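The Good Episodes

The job at Dultimach paid by the episode. An episode was one attempt at a task, start to finish, with a person driving the two arms from across the room and a computer writing down everything they did. I was the person. My contract called me a demonstrator, which made my mother think I'd taken up politics.

The task that month was called Shelf, Mixed. You took things off a little wooden shelf and put them down, or picked them up and put them back, and you did it through a pair of handles that the arms copied with a very slight delay, the way a child copies an adult he doesn't respect. They wanted 502 good ones. Good had a definition. It was four pages long and I had signed it.

Page one said to move naturally. Page two listed the natural movements that weren't allowed. You couldn't hover. You couldn't tap a thing twice to see if it was where you thought it was. You couldn't pick something up, reconsider, and set it back down, even though I'd say that covers most of my adult behavior in stores. The model would learn whatever we showed it, page three said, in a bold type that suggested an incident.

I had 147 good ones by the first Saturday. I worked Saturdays by choice. The building was quiet, the vending machine was restocked on Fridays, and the person on the other station (evening shift, drawer task) wasn't there humming.

The stapler was the hard one. It lived on the bottom level, and to reach it you had to come in low and flat and think about your elbow, only it wasn't your elbow, it was a motor somewhere off to the left that had its own opinions about how far it would turn. The yellow cup was a vacation. I used to save the cup for after lunch.
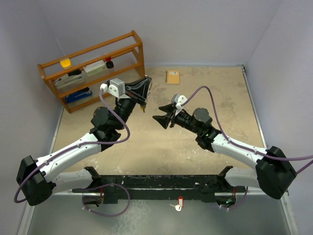

You're hesitating on the approach, Drustard wrote. Drustard was the review program, named after some product it had replaced, and it left notes on my episodes in a little column on the right side of the screen. Fourteen frames of hesitation before closing. Is this intended?

I typed that I had been thinking.

Please avoid thinking during the approach, Drustard wrote. Thinking may be done before the episode begins.

I had been given worse advice by people with offices. So I tried it. I sat with my hands off the handles and planned the whole thing, left arm in, grip, lift, back out, turn, lower, open. Then I pressed the pedal and did it with my head as empty as I could get it. The left hand went in like it was reaching for its own coffee. Drustard marked the episode good and said nothing, and I was more pleased than I'd like to put in writing.

After that I got fast. By the second week I was getting 50 good ones before lunch, and I started noticing things at home. I closed the refrigerator with no hesitation. I picked up my keys in one approach. My sister came to dinner and watched me move a salad bowl from the counter to the table and asked if my back was hurting.

At work, meanwhile, something had crept in. I am left-handed in some things and right-handed in others, and at the end of a task, after both grippers had let go, I had a way of bringing them in toward each other and opening them a little. It was how I stood in line at the bank. It was nothing. It came after the task was done, and the definition of good had nothing to say about what happened once the task was done, so Drustard let it through every time.

They trained the model on a Monday night and ran it in the morning with all of us standing behind the glass. Brotetus, the client, had sent two people in matching vests. The arms woke up. They went in low and flat. They got the stapler on the first try, and one of the vests said "huh," which I understood was the sound of money.

Then the arms put the stapler back, let go, came in toward each other, opened a little, and stood there like a man at a bank.

"What's it doing now?" said the other vest.

"Waiting," said my supervisor, who had never looked at my hands in her life.

"For what?"

She checked her tablet. She scrolled for some time. I looked at the floor.

They ran it again with the cup. It did the cup beautifully, with maybe a touch of after-lunch about it, and then it folded up into my posture and waited for a teller. They ran it four times. On the last run it shifted a bit from one side to the other, and I felt my own weight move along with it.

The vests liked it, was the trouble. They said it looked polite. They asked if the politeness could be put into the other tasks, and my supervisor said certainly, that was a feature of the Ansari package, which until that moment had been a binder. By noon there was a new page in the definition. Page five, Courtesy Position. It had a diagram. After release, it said, bring both grippers toward center and open slightly, in a natural manner.

I read it twice and went back to my station and pressed the pedal. I did the cup. I let go. I brought the grippers in.

Drustard thought about it for a while.

Courtesy Position does not match reference, it wrote. Please try to look more natural.

I tried it again, a little slower. Then I tried it a little faster. I got up and stood in the middle of the room with my hands out in front of me, trying to remember how I did it, and the evening person came in with her coat on and stopped humming.

"Bank?" she said.

"Is it that obvious?"

"Your left one's too high," she said, and she hung up her coat and came over to fix it.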